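Reading time: 7 minutes

Hand and arm comparison checklist, with comments
Chair-handling trials, Virkelham test room
October 2020

Please work down the list in order, and do write something in the comments even when everything is fine, as a column of bare ticks tells the next person very little. I have left my own comments in from this round, partly as a record and partly so that anyone at Saltness picking up the sheet for the first time can see the sort of thing we find useful. We are comparing two hands, the Marinho and the older Saltatville, on the same pair of arms, with the same controller settings unless a line says otherwise.

SECTION A – ROOM AND FLOOR

A1. Walking area clear of loose items, bags and clothing.
OK. Anything that lives in the room is to stay back by the walls while the arms are powered.

A2. Floor checked for grit and for fresh marks.
OK with comment. The parquet has plenty of old scuffs and I have stopped trying to log every one of them. What I would like is for people to look before they start, so that a new mark can be told from an old one. Run a hand over any patch where the feet have been turning – grit under a flat foot makes a dreadful noise and does the boards no good at all.

A3. Trailing cable laid with slack, and away from the intended path.
Needs attention. It passed, but only just. The cable comes in across the floor and goes round behind the legs, and while that is perfectly all right for a standing grasp, I would not be happy with it for a run with several steps backwards. One person should have the cable as their only job during walking trials. I know it is a dull job, and I am very grateful to whoever does it.

A4. Emergency stop tried from where the operator will really be standing.
OK. Tried it with arms idle and again with arms raised. Please do both, every time, and please say out loud that you are about to do it.

SECTION B – THE CHAIR

B1. Same chair used for both hands.
OK. Black office chair on casters, nothing special about it, and that is rather the point. It offers a top edge to hold, two padded arms and a seat that tips, so between them you get most of the awkward shapes you would meet in an ordinary office.

B2. Casters turn freely, no threads or hair wound round them.
OK after cleaning. One was stiff when I first pushed the chair by hand. A stiff caster makes a weak grip look worse than it is, and we very nearly marked the Saltatville down for it in June.

B3. Seat position noted before each attempt.
OK. Write down whether it is level or tipped. It changes where the weight hangs, and the two hands do not mind this equally.

SECTION C – ONE-HANDED HOLD ON THE BACKREST 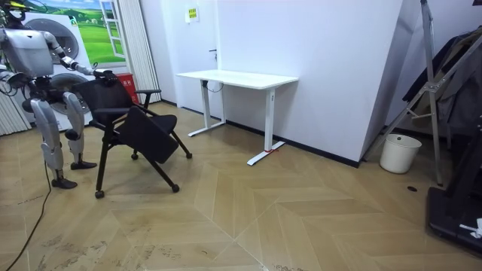 Photo: Virkelham test room / hand comparison trials

C1. Fingers close over the top edge before any pull is applied.
OK, both hands. The Marinho closes more slowly and I have come round to liking that, as it gives you a moment to stop if a finger is heading for the wrong side of the backrest. The Saltatville is quicker and a shade rougher. For this line, watch the fingers themselves and ignore the screen, which will cheerfully tell you that the hand is shut when it has merely run out of travel.

C2. Grip held for 30 seconds without drift.
Marinho OK. Saltatville OK at the second attempt. On the first the fingertips crept along the edge, and I could hear it before I could see it. I suspect the pads, which are due for replacement anyway, and I have asked Saltness to send a set over. Until they arrive, treat any marginal result from that hand with a bit of kindness.

C3. Both feet flat and balance steady while the arm is reaching out.
OK. Feet stayed flat. Do check this from the side, with your own feet well away, and do not lean in to look at the fingers at the same time. I have done it myself and was quite rightly told off.

C4. Idle arm parked low, clear of the legs.
OK. There is more room there than you would think, but check it again after any change of hand, as the wrist mounts do not sit at quite the same height.

SECTION D – TWO-HANDED HOLD

D1. Both arms approach at the same speed and arrive together.
Needs attention. The left arrives a touch early with either hand fitted, which points to the controller and lets both makers off. It is not dangerous on a chair with casters, because the chair simply shuffles over, but it would be on anything with a fixed base. I have kept the closing speed down for now.

D2. Wrist connectors fully seated.
OK. Push, tug gently, push again. I was taught this by somebody who had lost an afternoon to a connector that looked perfect, and I have since lost an afternoon of my own, so please humour me.

D3. Wrist cables have enough loop for the full reach and do not catch on the forearm.
OK with comment. There is a good generous loop on each side. My slight worry is that a generous loop is also the first thing to hook itself over a chair arm. Take both arms slowly through the whole movement by hand, power off, and watch the outer side of the wrist all the way. 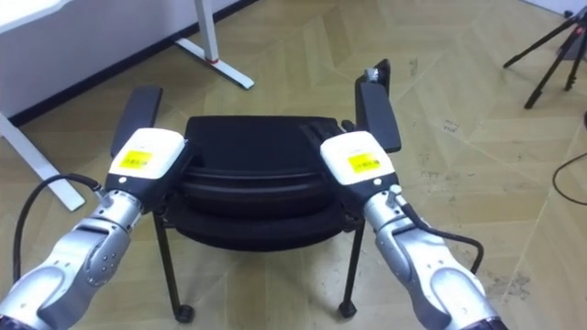
D4. Even pressure, left and right, once the chair is held.
Marinho OK. Saltatville not attempted, and I would sooner leave the line blank than guess. With the Marinho pair the readings settled within a second or so of each other and stayed there. We set the limit at 400 on the controller's own scale, and I would ask you not to raise it without ringing me first, however tempting it gets late in the day.

D5. Covers over the hand mounts secure, labels left in place.
OK. Press each cover at the corners. If one moves, stop and refit it before going on.

D6. Release is clean, with both hands opening fully before the arms withdraw.
OK in 16 attempts. This is the line I am fussiest about. A hand that holds on for half a second too long will drag the chair with it, and a person standing nearby will always, always reach out to catch it. Don't. Let it roll.

SECTION E – AFTERWARDS

E1. Arms lowered, power off, then the cable lifted. In that order, please.
OK.

E2. Finger pads wiped and looked over.
OK with comment. Marinho pads clean. Saltatville pads shiny at the tips, see C2.

E3. Logs copied and run number written on this sheet.
OK. Last run was 701. The clock on the logging machine is still slow, so go by run number and never by time.

OVERALL

I would pass the Marinho for two-handed chair work at the present speed, and hold the Saltatville back until it has new pads and has been through section D properly. It is a good old hand and I should hate to see it written off over a bit of worn rubber. D1 wants sorting before we move to anything heavier, and A3 before we do any proper walking. Next round will be the same chair and the same list, with one extra line for lifting by the armrests, which I will add as soon as I have worked out how to word it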